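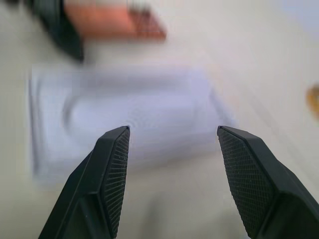
Open the fingers wider than you think you need, and line them up before going down.

Bench Tips: Recording Good Examples for a Gripper

Compiled by Marlene Frota for the Grakus workshop pages. Updated in July.

These tips cover tabletop picking, packing and tidying with a two-finger gripper and a wrist camera. They come from the notes we keep next to the bench. Most of them apply whether you drive the arm with a leader arm or with a hand controller. If you are recording with the Plerkent kit, read its setup sheet first and then come back.

Getting the table ready

Wipe the table before the first take and again after lunch. Crumbs, tape ends and pen marks all get recorded.

Look at the live view from the wrist camera before you judge the lighting. A pale table that seems fine from your chair can wash out on screen, and a white box on a white table may lose its edges. Try turning off the lamp closest to the table, or closing a blind. A small patch of glare is acceptable if it stays off the place where the fingers close.

Leave some ordinary things lying around the work area. Tape, scissors, a cup, another box. A system that has only seen one item on a bare table tends to do poorly when a second one shows up. Move these extras between takes, but do not make a pattern of it. Şengül Yurt shuffles hers every fourth take with her eyes on the clock instead of the table, and her sets have the best spread of anyone's here.

Keep sharp things closed and out of the path of the arm.

Picking up flat items

Flat items are the hardest thing on our list. The approach matters more than the grip.

Stop above the item with the fingers open and hold still for a moment. Check that both tips are at the same height. Then come down slowly. If one tip touches first, go back up and try again, and leave that correction in the recording. Examples of recovering from a bad approach are useful and we never have enough of them.

If the item is wider than the opening, do not try to squeeze it from above. Go for an edge. Slide it to the side of the table until part of it hangs over, or tip it up against something heavier and take it from there. Choose one method for each set and write down which one.

Soft things such as cloths and padded mats can be pinched in the middle. Bring the fingers down partly closed and let the fabric bunch up between them.

Picking up boxes

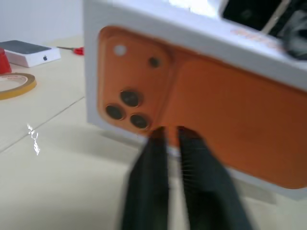 Large box, gripped at its lower edge and held at an angle.

Boxes from phones and other small electronics make good practice items. They have straight sides, they are cheap to replace and everybody has a drawer full of them. Printed boxes also give you an easy way to tell front from back when you go through the recordings. Save a few with a bright picture on the lid and a few plain ones.

A box held by one edge will want to turn. Grip it, lift it a finger's width, and wait. If it swings, put it down and take it closer to the middle of the edge. Nivaldo Bittencourt puts a strip of cardboard inside the empty ones to stop the lid from caving in under the fingers. Tape the lid shut on the inside if you can, so that the tape does not show.

A big box close to the camera hides most of the table. Before you lift, move the arm back far enough to get the target spot in view, then go in. While you are carrying, keep to a path you could repeat with your eyes closed. Do not lean over to peek around the box, which usually drags your hand along with it.

Go slower than feels natural. Fast moves smear the picture, and a few smeared stretches in a take are fine, but a whole take of them is wasted.

Rinse and dry your hands if you handle the pads. Skin oil makes smooth cardboard slip. For cleaning the pads themselves use a dry toothbrush along the texture, then a damp cloth. No solvents. Brullari sells replacement pads, and it is worth having a spare pair in the drawer.

How many, and in what order

For a new task we record 200 takes, split into four sets of 50. Each set gets its own arrangement of extras and its own starting corner. Take a real break after every set. Drivers get sloppy toward the end of a long run and start cutting the pause before the grip, and the system will pick that up too.

If you throw one out, redo it the same day with the same arrangement. A set of 49 will load without complaint and then spoil the split later on. Jussara Andrade lost an evening to this.

When two people share a task, have both of them record part of every set. One driver doing all the box takes and another doing all the cloth takes gives you two styles of driving tied to two kinds of item.

What to keep and what to throw out

Keep:
A take where you missed once and then got it.
A take where the item slid but ended up in the right place.
A take with an odd starting position.

Throw out:
Anything where a hand reached in to help.
Anything where the driver stopped to talk.
Takes where the item was dropped off the table.
Takes that begin with the item already in the fingers, unless that is the task.

Dropped items on the table are a matter of taste. We keep them if the driver picked the item up again without a long wait. Aparecida Arruda throws them all out and keeps them in a separate folder, and she may be right.

Naming and notes

Write the instruction first, then record. "Put the white box on the left side of the table" is fine. "Box test again" will mean nothing in a month. Use the same word for the same item every time. If one person types "box" and another types "package," fix it before the set is uploaded.

One line of notes per set is enough: who drove, which lamp was on, which pads were fitted, anything that broke. The old Hájek log sheets work well for this, and there is a stack of them under the printer.

Back up the set before you clear the table. If the copy fails halfway, you will want the same items still sitting there.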